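Prandix Table and Counter Mats
Surface Protection for Shared Kitchens, Classrooms and Break Rooms

Product Overview

The Prandix mat is a heavy surface cover intended for tables and counters that see steady daily use. It is supplied by Vasilakis to schools, residential facilities, community kitchens and employers, and is available in standard sizes or cut to order. The mat lies flat under its own weight and requires no adhesive, clips or tape.

Prandix mats are suited to tables where food is prepared, served or sorted, and where the tabletop itself is painted, veneered or otherwise easily marked. The cover accepts the ordinary traffic of a working kitchen: baskets and trays being set down and picked up, storage boxes pushed from one end to the other, dishes stacked and unstacked through the day.

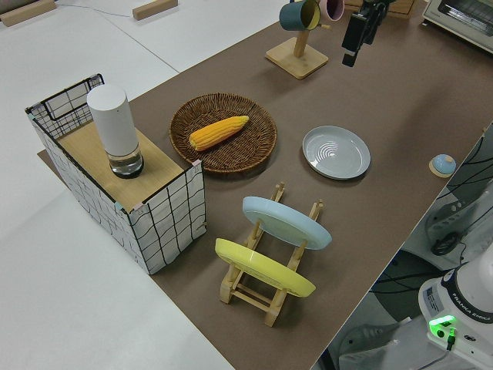
Each mat is finished on the upper face with a fine matte texture that limits glare under ceiling lighting. The lower face is lightly ribbed to resist sliding on smooth tops. Edges are cut square and left unbound, so that two mats may be placed side by side without a raised seam between them.

Sizes and Ordering Codes

Standard mats are 3 mm thick and are offered in two lengths.

PX-Long: 1380 mm
PX-Medium: 1134 mm

Both lengths are supplied at the same width. Customers with narrow counters may order the PX-Runner, which is 500 mm wide and may be specified in either length. Mats for round or irregular tables are cut from a paper template furnished by the customer. Templates should be marked clearly with the words "top face" and should show the direction of the grain texture, if matching across several tables is desired.

When selecting a size, measure the tabletop itself and then decide how much margin is to be left uncovered. Vasilakis recommends a visible margin on all sides. A mat that reaches the table edge is more likely to be caught by a sleeve, a chair arm or a passing cart, and will show wear at the corners sooner.

Colors

The standard color is brown. Sand, slate and dark green are available in both standard lengths. Slight differences in shade may occur between production runs, and institutions furnishing a full room are advised to place a single order.
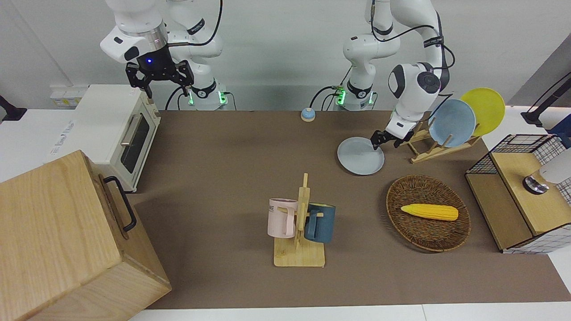 Standard brown mat with light blue plate.

Use Near Appliances

Prandix mats are surface covers and are not heat shields. Toaster ovens, hot plates, electric kettles and similar appliances should stand on the footing recommended by their own manufacturers. Pans and baking dishes taken directly from an oven should be placed on a trivet or rack. Brief contact with a warm plate or serving bowl will not harm the surface, but prolonged heat may leave a permanent mark - this is not covered under the warranty.

Knives should not be used directly on the mat. A cutting board is required for all chopping and slicing.

Care and Cleaning

Wipe the mat at the end of each service with a soft cloth, warm water and a mild dish soap. Dried food should be softened with a damp cloth before it is removed. Abrasive pads, bleach and solvent cleaners will dull the matte finish and should be avoided.

Once a week, lift the mat and wipe both the underside and the table. Allow both to dry fully before the mat is returned. New mats may hold a slight curl from shipping. Lay the mat face down overnight, then turn it over.

Placement and Lighting

The Wisstead showroom displays all four colors under the types of lighting most often found in institutional kitchens, and visitors are welcome to bring a sample of their own tabletop for comparison. Color should be judged on the table where the mat will be used, as small swatches tend to look darker than a full sheet. The low-glare finish is best assessed from a seated position. Shadows on the brown surface can be quite faint, as the one beneath the black gripper shows, and customers who prefer a stronger contrast between the mat and the items on it may wish to consider sand.
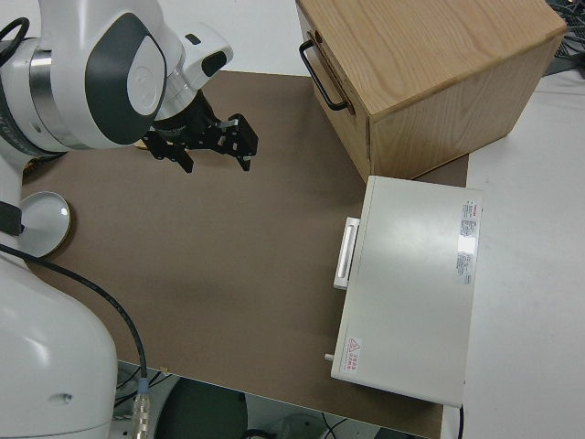 Delivery is made from the Prestimby warehouse. Standard sizes are shipped rolled, with the top face outward, in a rigid tube. Template orders are shipped flat where the dimensions allow. The brown surface of the standard mat should be inspected on arrival in good light, and any creases or cuts reported before the mat is put into use. Orders for several rooms can be labeled by room on request.

Page last revised Thursday, February 16, 2023.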